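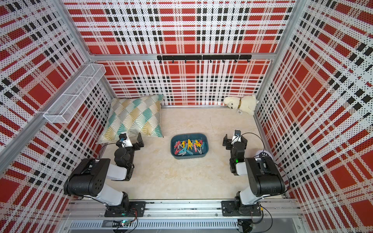 Ticket opened by Raquel Vilela, Fotanex, bench cell 2. The right follower arm lags behind the leader when I teach by hand, and it gets worse the longer the session runs. The task is peg sorting: pick a clothes peg out of the teal tray with either arm and put it down on the pale floor beside the tray, by colour. Both arms start each take from the same ready pose, with the left gripper in front of the cushion and the right one beside the tray with its fingers open. The left arm tracks my hand well. The right arm arrives late, and on small movements it sometimes doesn't arrive at all until I push the leader past the point I wanted.

Setup: two leaders, two followers, Fultus recorder on the bench PC, Skiltosow teleop build from September. Nothing on the cell was moved between the last good session and this one as far as I know.

What I've tried so far:

Restarted the teleop service. No change.
Power cycled both followers. Right arm was fine for the first few takes, then the lag came back.
Ran the homing routine on all four arms. No change.
Swapped hands, so that I drove the right arm with my left. Same lag, so it isn't me.

I've stopped recording for now. There are 59 takes in the Peng dataset from today and I don't know how many are usable.

Priority: normal. I can carry on with left-arm takes if someone says that's worth doing.

Reply from Laimutė Baranauskienė, cell support

Thanks, that's a clear report. Please hold off on left-arm takes until we know what this is. The policy is trained on both arms together and a block of one-sided takes will skew it.

Could you send the loop timing log for a bad session? In Fultus it's under Session, Export, Timing. Also, please do one test with the leaders disconnected: send the right follower a slow sine on the wrist joint from the service page and tell me whether it follows smoothly.

Reply from Raquel Vilela

Log attached to the ticket. The sine test is smooth on both arms. I left it going while I made tea and it was still smooth when I came back.

Reply from Laimutė Baranauskienė

Good, so the follower and its motors are fine. In your log the left pair has a steady delay of 17 ms from leader to follower. The right pair starts at the same figure and climbs to 147 ms by the end. A slow climb like that normally means commands are queueing up somewhere. A bad cable tends to give you gaps and jumps.

Please check two settings on the service page, for each leader:

1. Publish rate
2. Queue length

The left leader should be our standard, which is a queue length of 1.

Reply from Raquel Vilela

Publish rate is the same on both. Queue length is 1 on the left and 300 on the right. I haven't touched that page before today, so it wasn't changed on purpose by me.

Reply from Laimutė Baranauskienė

That will be it. 300 is the default in the September build, and it gets written back if a leader is re-paired while the service is running. Was the right leader re-paired at any point?

Reply from Raquel Vilela

Yes, I'd forgotten. It lost its pairing and I did it again from the front page without stopping anything. So something did change after all - sorry.

Reply from Laimutė Baranauskienė

No harm done. Steps to fix:

1. Stop the teleop service.
2. Set the right leader's queue length to 1 and save.
3. Start the service and home all four arms.
4. Record a ten-minute session at your normal pace, then export the timing again.

For the takes you already have, don't delete them. Fultus stores the delay with each take, so I can filter on it. Anything above 40 ms on either arm goes, because the wrist camera pictures and the commands no longer match well enough to learn from.

Reply from Raquel Vilela

Done. Ten minutes recorded, both arms stay level the whole way through and small movements come across as they should. Closing the gripper on a single peg in the pile is much easier again. New log attached.

Reply from Laimutė Baranauskienė

Log looks right. I've run the filter and marked the late takes as excluded in Peng, so you can carry on from the next number. I've also asked for the default to be changed in the next Skiltosow build. Until then, always stop the service before pairing a leader, and check the queue length afterwards.

Status: resolved. Follow-up ticket opened for the default value.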